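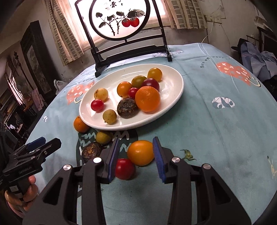
Viola Villa would like the neighborhood to stop keeping tomatoes in the refrigerator. She repeated it several times at the Pindomard hall, where the yearly tomato table was set again, and most visitors agreed with her, although a few said that in a hot kitchen there is no other choice.

The table is a small event organized by the garden group Skurnora. Members bring what is ripe at home, put it on plates, and everyone may compare the colors and later taste. Red, orange and golden-yellow tomatoes were shown together with greenish and dark ones, and some other fruit came too, among them an orange and a mandarin. Entry costs 2 dollars and children do not pay.

According to the group, 97 people signed the visitors' book this year. The money goes to the repair of the water pipe in the Quintana Street garden, for which 700 dollars are still missing. The pipe has been leaking since May, and the gardeners on the lower side carry their water by hand. 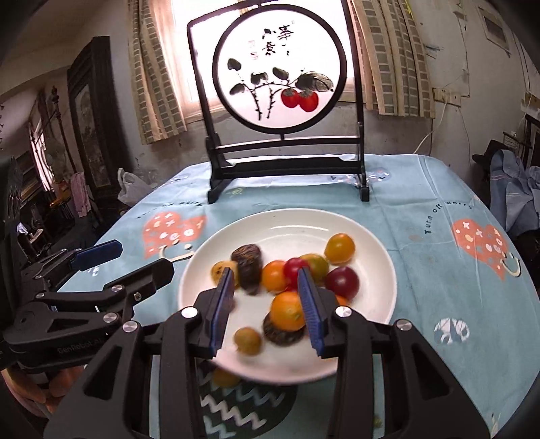
The cherry tomatoes were again the favorite of the younger guests. Many families grow them on the balcony, in a pot, and they ask mostly the same thing: why the skin splits. Kátia Prado answered that it often comes after irregular watering. A plant that stays dry for days and then gets a lot of water at once will usually give split fruit. She advised to water a little each morning – and to pick the fruit before a heavy rain, even when it is not fully colored.

There was also a discussion about seeds. The group keeps 57 kinds in paper envelopes and lends them in the winter, with the request that the borrower brings back seeds from the next harvest. Not all borrowers do it, and for some of the older kinds only one envelope is left.

Envelopes can be reserved at the hall on Saturday mornings. Persons who want to help with the pipe should bring their own gloves and a shovel.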